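Gripper Faults FAQ: Slips, Blocked Views and Cable Snags

4 min read | 7 comments | 32 shares

This page covers the faults we get asked about most on the Flatorside hand-held gripper, with the Trullotia recording software. It was last changed in August, after the bottle drop at the Drarkamstead bench. If your fault isn't listed, stop recording and write it up before you touch any settings.

Bottle and box task, Drarkamstead bench. The close views are from the gripper camera.

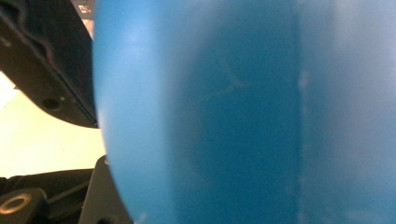
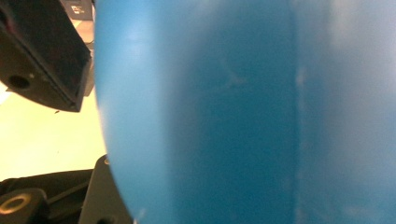
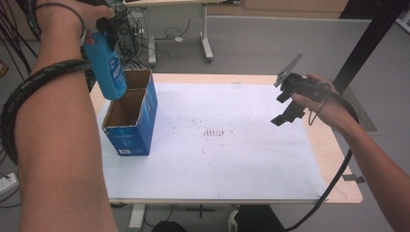
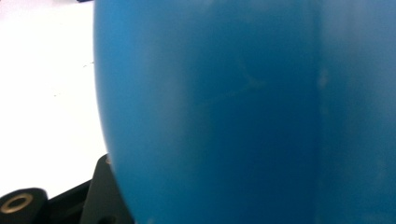 What happened in the bottle drop?

A full bottle came out of the jaws on a Wednesday and landed on its cap. The cap cracked and liquid ran over the table edge toward a power strip. No one was hurt and the strip stayed dry. The take was number 534. The operator kept recording for several seconds after the drop, which helped us later.

What was the cause?

There were two. The jaw pads had been wiped with a cleaner that left a film on them, and the grip was too high on the bottle. Either one might have been fine alone. We repeated the lift with clean pads and the same high grip and got a slow slip but no drop.

Why didn't the software warn the operator?

Trullotia compares jaw opening with the commanded opening and raises a slip warning when they differ. A smooth bottle can slide straight down through the jaws without changing the opening at all, so there was nothing for it to compare. The Yuan add-on looks for motion in the camera image instead. It was installed that day, but it had switched itself to standby.

Why would Yuan go to standby?

It needs some background in view to measure against. When one object with little texture takes up most of the image, it loses its reference points and stops reporting. The status light goes from green to amber. There is no sound. We have asked for one.

Can I keep working with an amber light?

You can finish putting the object down. Don't start a new lift. Open the jaws, back away until the light is green, and take hold again from a different side.

Is a blocked view a camera fault?

Usually no. Move the gripper away from everything and look at the live view. If it clears, the camera is fine and the object was simply too close. If it stays blurred, clean the lens with a dry cloth. If it is still blurred after that, tag the gripper and take it out of use.

How should I route the arm cable?

Along the outside of the forearm, with enough slack to straighten your elbow. Keep loops away from the jaws and from box flaps. Before the first take, reach to the far corner of the work area and check that nothing pulls. A cable that tugs during a lift can turn the gripper enough to lose the object.

What should be on the floor?

As little as you can manage. Power strips go behind the table or up off the floor whenever bottles are being handled. This was already in the setup sheet but was easy to miss on page 2, so it has moved to the top.

What do I do if something spills?

Put down whatever you are holding and step back. If the liquid is near anything electrical, switch off at the wall and leave the strip alone. Mop up only after the power is off. Take the gripper off before you start cleaning, and check the cable for liquid before you plug it in again.

Should I delete a failed take?

No. Mark it as failed and leave it in the folder. Add a line saying which object it was and where you were gripping it.

What cleaner is safe on the pads?

Plain water on a lint-free cloth. Let them air dry. Pads that feel slick after that should be replaced.

Related

Replacing Flatorside jaw pads
Trullotia slip warnings and what they mean
Yuan status lights
Setup sheet for the Drarkamstead bench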